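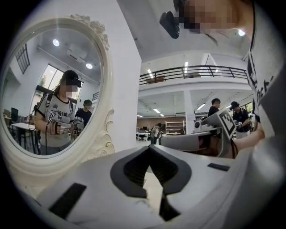
Reviews > Robotics > Data Collection Hardware

7 min read

Kekura hand-held gripper kit: good hardware, one fault you need to know about

By Sheldon Penner

We bought the Kekura kit to record household tasks for a two-arm robot. One operator holds a gripper in each hand and wears a head camera, does the task by hand, and the recordings become training data. Our kit came from Filali, the distributor, and was packed well. We used it through most of May.

My overall view is that the grippers are worth the money and the tracking software, Illus, is not ready to be used without supervision. On day four a robot trained on our recordings drove its left arm toward its own right wrist. Nobody was hurt and the arm stopped on its force limit. I want to go through how that came about before I get to the rest, as other buyers could run into it.

The fault

Each gripper carries a square black-and-white marker on a plate. Illus uses the markers, seen from the head camera, to work out where the two hands are relative to each other. Everything that follows depends on that number being right.

A lot of our tasks were set in front of a vanity mirror. A mirror shows the markers a second time, and in reverse. Most marker systems throw out a reversed marker. Illus does too, with its default marker set. The compact set that ships with the Kekura plates has two patterns that turn into each other when flipped, so the mirror image of the left gripper reads as a perfectly valid right gripper. If the real right marker is out of sight for a moment, Illus jumps to the reflection and says nothing.

We had 271 recordings when we went back and checked. Of those, 22 had at least one jump. The longest lasted under two seconds, but in that time the software placed the right hand far behind the mirror glass and then snapped it back. The preview window smooths the path, so it looked like a slightly fast reach. Our policy learned it as a fast reach.

Kastriot Đorđević found it by plotting raw hand distance without the smoothing. It took him one afternoon. Before that we had spent three days blaming the arm controller, swapping cables and rerunning calibration, all for nothing. 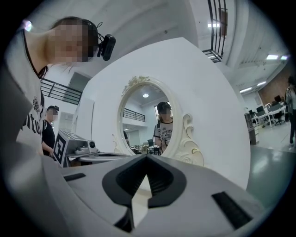 Does covering the mirror fix it?

It fixes the jumps, but it also means the recordings no longer show a mirror, so they are not much use for teaching a task at a mirror. Changing the marker set is the better repair.

The repair

Filali's support desk answered the same evening. They sent a file with replacement markers and told us which setting to change. We printed the new squares on matte stock, stuck them over the old ones, and recalibrated. In 82 further recordings at the mirror we found no jumps. I would still not rely on that alone. We added a check that rejects any recording where a hand moves farther between two samples than an arm could manage, and a separate speed cap on the robot side. The speed cap should have been there from the start. That one is on us.

The release notes do not mention any of this. I asked for a warning in the manual and was told it would be passed along.

The grippers themselves

The housing is smooth plastic with a curved top. It wipes clean easily and does not catch on sleeves. The V-shaped fingers hold bottles, brushes and small jars well. Flat things are harder. A comb lying on a table takes a few tries, and a folded tissue is not worth attempting.

Trigger feel is even between the two units, which I can't say for the pair we had before. The grip width reading was off by 2 mm on one unit out of the box and has stayed steady after I zeroed it.

Weight is the main complaint from operators. After 16 minutes of continuous work, wrists get tired and the tips start to droop. We now stop before that point. Drooping tips also turn the marker plates away from the head camera, and that is exactly when the reflection problem used to show up, so the breaks helped the data as well.

Plate mounting could be stiffer. One screw backed out in the second week - the plate tilted and the hand pose was off for a full session before the daily check caught it. Thread locker took care of it.

The head camera

We use a Plevau head rig and not the one Kekura sells. It clips on without trouble and Illus recognized it right away. Long hair needs to be tied back or it gets in front of the lens. Run the cable down the back and into the backpack. One of our operators snagged a loose one on a chair arm and pulled the whole rig sideways.

If you already own the kit

Look at the marker set named in your Illus settings. If it says "compact," change it before recording near mirrors, polished steel, oven doors or dark windows. We got one jump from a window after sunset, with no mirror anywhere near it. Then plot raw hand distance for everything you have already recorded. Delete the bad ones, and don't trim them. We tried trimming first and the cut ends caused their own jerks.

Hardware: 4 out of 5
Illus as shipped: 2 out of 5
Support from Filali: 4 out of 5

We are keeping the kit and have ordered a second set of marker plates.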